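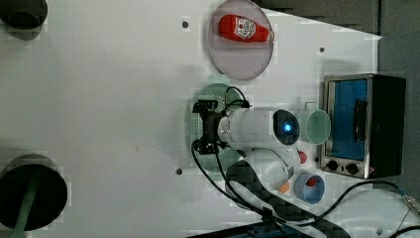 Ketchup bottle on the lavender plate, green plate below it

Re: sales tax filing threshold for small sellers

On the filing question from last month:

> We sell at the Dullham market and ship a few
> orders through Paucar. Total for the quarter was
> $2,915. Do we file quarterly or can we hold it
> over to the annual return? The form is unclear
> on whether shipped orders count.

Shipped orders count. Line 2 of the form takes gross receipts from all channels, before returns. Marketplace sales go on line 3 as a deduction, but only where the marketplace has collected the tax itself. Paucar does this for in-state orders. Check the monthly statement for the "tax remitted" column. If it is blank, the tax is yours to pay.

Filing frequency depends on tax due, not on receipts. Over $200 in tax for the quarter means a quarterly return. Below that you can ask to be moved to annual, but the change has to be approved first. Until then, keep filing each quarter, including zero returns. Dondine skipped one while the request was pending and was charged the late fee.

Ustov's bookkeeping export lumps both channels into one total. Split it by channel before you fill in line 3.

The August return uses the old form. I have not seen the new one yet.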